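Planning to Buy a Robot

Jiltley School has $3,940 for a robot. Before paying, the class tries its ideas on a computer. 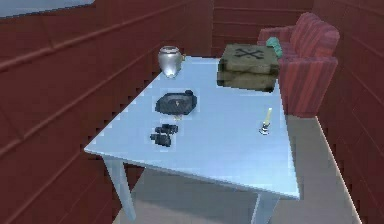 A robot needs jobs to do. Make a list first. Could it pick up a candle, or a box with an X on the lid?

The Tullalen arm costs $2,374. Spare parts cost extra. 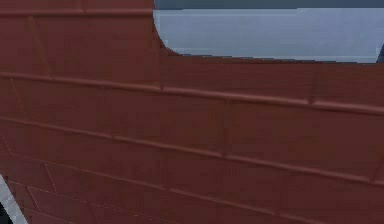

Ask what is included, and save some money for repairs.

Space matters too. Measure the room before you order. A wall made of long red panels still takes up room, so draw it on your plan. 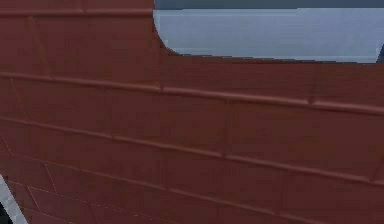 Prices change. Houda Cherkaoui checks them every Friday. Walls go in her plan too, even the ridges that stick out.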